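The register opens after the votes are counted
Nimal Weerasinghe
4/27/21

Sedstead's third-party advertising rules have one defect that matters more than the others, and the by-law review now before council does not mention it. The defect is timing. A group that spends money to influence a municipal vote must disclose that spending, but the disclosure is due 6 months after voting day. By that point the information has no bearing on the decision it was collected to inform.

The current by-law works as follows. Any person or organization other than a candidate that spends $500 or more on election advertising must register with the clerk. Once registered, it may spend up to $2000 in a single ward. It must put its registered name on each sign, flyer and paid post. It must file a statement of expenses and contributions, listing by name every contributor above a second threshold, also set at $500. The statement is then published as a scanned PDF on the municipal website, under a menu heading that has changed twice since the by-law was passed.

Each of those provisions is defensible taken alone. In combination they let a voter learn that an advertiser exists, and what it calls itself, without learning who paid for it.

What happened in the Stinard ward

The September by-election in Stinard was contested by Xóchitl Figueroa and Cillian Cronin. The principal issue was the rezoning of the Carrillo lands, on which the candidates disagreed in plain terms. A registered advertiser under the name Neighbours for a Sensible Stinard distributed two flyers and bought lawn signs opposing the rezoning, and therefore, in practice, opposing Figueroa. Its signs carried the name and a post office box, as required.

Its statement, filed on the last permitted day, shows that most of its funds came from one contributor, Pemier Holdings, which owns property adjoining the Carrillo lands. The filing was complete and the contribution was lawful. I have no criticism of the group or of Pemier on that score. A neighbouring landowner is entitled to an opinion on rezoning and is entitled to pay for its expression.

A resident reading the flyer was equally entitled to know whose opinion it was. Under the by-law as written, that resident had no means of finding out, and neither did the clerk. Cronin, who won, has said publicly that he did not know the source of the money either. I have no reason to doubt him. Under a better rule the question would not have been left to his word.

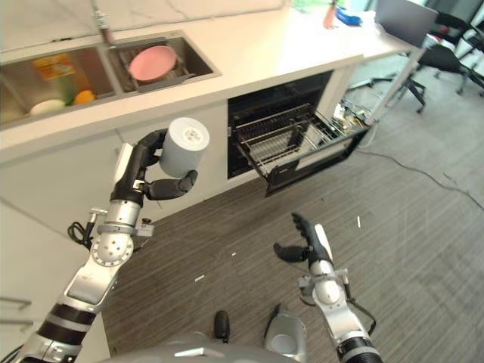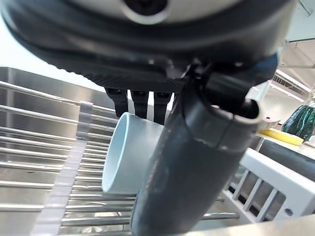
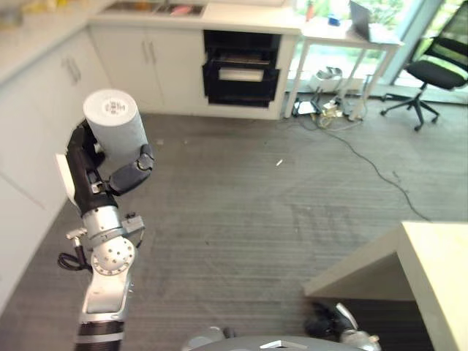
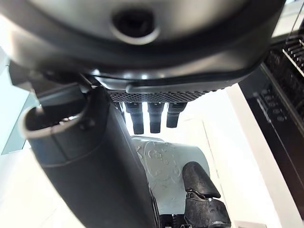 The objections

Three arguments are made against earlier reporting. They deserve separate answers.

The first is administrative burden. Yolotzin Jaramillo made this case in her submission to the review, arguing that small groups run by unpaid people cannot produce audited statements in the middle of a campaign. I agree that they cannot. Interim disclosure does not require an audit. It requires a list of contributors and amounts, which any group accepting cheques already has to keep if it intends to comply with the final filing. The audited statement can stay where it is in the calendar.

The second is privacy. Contributors to unpopular causes may be harassed, and a name published during a campaign is more exposed than one published afterward. This is the strongest of the three. It is also an argument about the contributor threshold, and should be addressed there. If council believes that individuals giving $500 are too exposed, it can raise the figure for natural persons and leave it in place for corporations. Street addresses should be withheld in either case. The present form publishes them, and I can find no purpose in the by-law that this serves.

The third is displacement: that advertisers will restructure to avoid the rule, dividing their spending among several groups that each remain below the registration threshold. Some will. The existing by-law has the same weakness and nobody proposes repealing it on that account. An aggregation clause treating groups with a common contributor as a single advertiser would close most of the gap. Cirilo Valdovinos proposed wording for one in the last review - a single paragraph - and it was received for information.

A workable amendment

The amendment I would support has four parts. A registered advertiser files a contributor list with the clerk 10 days before advance voting opens. Contributions received after that date and above the threshold are reported within two business days. The clerk posts both as searchable text on the page that lists the candidates. An advertiser that misses a filing is deregistered until it complies, and its signs may be removed from public property in the meantime.

The last part will attract the most resistance, and I would ask council to hold firm on it. A fine assessed after the election is an expense that can be budgeted for in advance. Loss of registration during the campaign has a cost the advertiser cannot defer.

The review's draft recommendations deal with sign dimensions, setback from intersections and the colour contrast of the authorization line. These are reasonable housekeeping and I expect they will pass. The comment period is still open, and the clerk's office accepts written submissions by mail or at the front counter. Submissions on disclosure timing should cite section 9 of the by-law, where the filing deadline is set.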